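Read this before you train on anything in here.

# Hillo vanity set

2222 episodes of one chore: pick up the toothpaste, hold it over the basin, put it back. Collected at Kneath in February by Mabli Wynne and Siwan Wynne. I wrote the card and I'm less keen on the set than they are.

## What the labels claim

Each episode has one of 5 grasp labels, typed in by the operator straight after the take. I don't trust them much. Siwan re-read 3 sessions and disagreed with Mabli on plenty of "upright" calls.

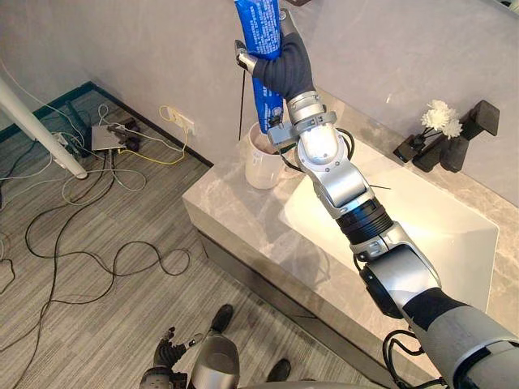 The grasp label says nothing about what else is near the hand. "Upright" covers this one, with the gloved fingers round the blue tube and a white cup directly beneath it on the counter, and it would cover the same grip over bare marble. If your policy cares about clearance, relabel.

## Variety, or the lack of it

The Pavano write-up calls this "a bathroom". It is one vanity. Buretti asked for 2 more and we have none.
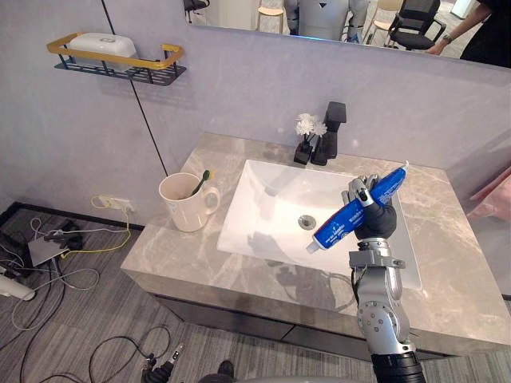 A model will learn the background if you let it. Crop hard, or at least mask the mirror, where a humanoid torso and a couple of chairs show up behind the work. The black tap and the white flowers beside it are landmarks too, and I'd bet a fair bit of any good score comes from those.

## Known problems

- No failure label. Dropped takes were deleted.
- Held-out split is by episode. It should be by session.
- "Tilted" has no agreed angle.

Fixes to Siwan, complaints to me.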